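Trestora opens its pattern library to small makers this May 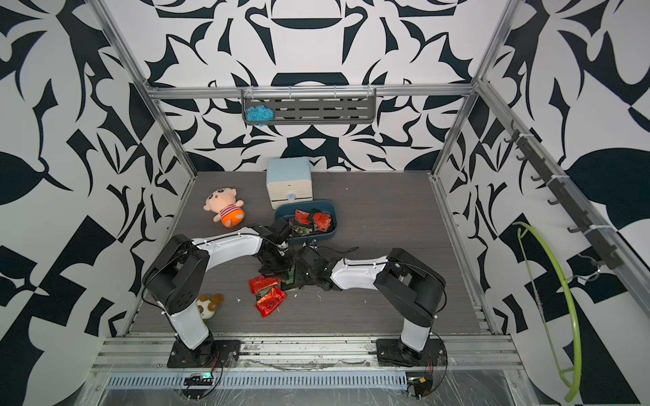 Black-and-white leaf pattern on three walls, with a grey wood-grain floor.

Hello from all of us at Trestora! I'm Toshiko Furukawa, I run the pattern side of things, and I've been itching to send this one out for months. From May, anyone with a small shop, a café, a spare room or a stubborn hallway can order our printed wall panels in short runs, starting at just five panels. Until now you had to order 519 (yes, really, that was how many fitted on a full press load, and we never got round to changing it).

I started drawing patterns at my kitchen table, mostly leaves, mostly badly. My first sketchbooks are full of ivy that looks like spilt soup. Jinfeng Kong, who now heads our print room, saw one of them and asked if he could blow it up to the size of a door. We stuck it up in the old Sakamoto building with masking tape and I couldn't stop looking at it. Small, it had been a doodle. Big, it had a bit of swagger!

The library has grown a lot since then. There are about 1000 designs in it now, and ten of them are brand new for the launch. We've called the new set Ovisach, after a word my grandmother used to mutter when her knitting got tangled, and if you spend any time with the patterns you'll see why I thought of her. They loop and wander and double back, and the join between one panel and the next took Jinfeng most of the winter to get right.

A question I get asked all the time is whether bold patterns make a small room feel smaller. I don't think they do. I've had a big swirly print in my own downstairs loo for years and guests come out smiling. If you're nervous, start with one wall and live with it for a fortnight. Go plain on the floor and keep your towels or cushions to one colour, then see how you feel about the other walls.

"I wanted people to be able to change their minds without ripping the plaster off," says Kenta Minami, our head of fittings. His new clip system, Closix, lets you lift a panel down and swap it for another with no glue at all. I put up a whole wall by myself one evening with the radio on, and I am not handy. You will want a spirit level, though. Mine is borrowed from Kenta and I suppose he'd like it back.

Samples are free and come in the post as postcard-sized pieces, so do pin a few up and look at them at breakfast and again after dark. Colours are black and white for now. We're testing a deep green and a sort of mustard, and I'll write again once we've stopped arguing over the mustard.

Our showroom will be open from 10 in the morning all through May, with tea on the go and sample books you can take home overnight. Trade buyers and press are very welcome too. Ask for me at the front desk, or for Yoshinori Sugawara if you'd like to talk prices and delivery.

Press contact: Toshiko Furukawa, Trestora pattern studio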